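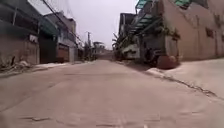
Chapter 7
The Street as a Shared Room

Before you read

Think of the street where you live, or one where you lived as a child. Where does the road finish and where does the house begin? Most people answer quickly that it finishes at the wall. After this chapter I hope you will give a slower answer.

In the earlier chapters we studied the house from inside: the kitchen, the sleeping room, the yard. Now we go out of the door. The street is the largest room that a neighborhood has, and it has a floor, walls and something like a ceiling, although the ceiling is mostly sky. It is also the room with the most owners. The city is responsible for one part of it, the electric company for another part, and each family or shop for the few steps in front of its own entrance. Many quarrels between neighbors start at the place where these parts meet.

7.1 The floor

We begin with the pavement, because everything else stands next to it. In dry towns the main road of a quarter is often made from concrete. Concrete is expensive on the first day and cheap for many years after. It does not become soft in the heat as asphalt can, and its light color sends back a good part of the sun. The bad side is glare, and dust shows on it very little, so that people sweep it less often than they should.

Concrete moves. It becomes longer when it is hot and shorter when it is cold, and for this reason the builders leave joints in it. When the joints are too few, the slab makes its own, and these we call cracks. A band of cracks and patches that goes across the full width of a road frequently has another origin, namely a trench. Somebody opened the road for a water pipe, closed it again, and the new material did not join well with the old. When you study a street, write down the direction of the cracks before you write down their size. The direction will often tell you more about the cause.

Look also at the slope. A road which seems flat to a person in a car is rarely flat to water. Zoriana Stelmakh, whose notes from the Okeke quarter we will use in this chapter, used to pour one bucket of water at the high end of a street and walk beside it. She recorded where the water stopped, where it turned, and whose door it came to.

7.2 The edge

Between the road and the buildings there is usually a raised strip. It can be wide enough for a market table or so narrow that two persons cannot pass. We call it the sidewalk, but walking is only one of its uses. It keeps wheels away from the walls. It keeps rain out of the doorways. It is also the place where things wait: sand for a repair, broken plaster, bags for the collection.

Small heaps at the foot of a wall are easy to judge and hard to understand. A heap may be garbage, and it may also be half of a repair for which the money has not yet come. In the Okeke survey 6 heaps were asked about, and the neighbors gave a different history for each.

7.3 The walls

The lower part of a street wall has a harder life than the upper part. It receives splashes, handcarts, bicycles and shoulders. Damp climbs into it from the ground and brings salt, and the salt pushes the plaster off. Owners therefore often paint the lower part in a darker color, or give it a thicker coat, and leave the upper part pale.

Openings follow a similar rule. At street level we find the wide ones, closed with a gate or a roll-down shutter, because goods must go in and out. Windows are higher, for air and for privacy. An awning over the ground floor gives shade to the customer, and it makes the entrance behind it look very dark to a person who stands in the sun. A shopkeeper must decide between a cool doorway and an inviting one.

7.4 The ceiling

Overhead lines are the cheapest way to bring electricity to old houses, since the road can stay closed. They limit the height of trucks, the place for trees and the shape of any balcony added later.

Words to know

Joint: a gap left in concrete on purpose.
Trench: a long, narrow cut in the ground.
Rising damp: water that climbs in a wall from the soil.

First task

Choose one street and visit it twice, early in the morning and again in the late afternoon. Draw its floor, its edge and one wall on a single sheet. Mark every place where you are not sure who is responsible, and bring the sheet to class before you read section 7.5.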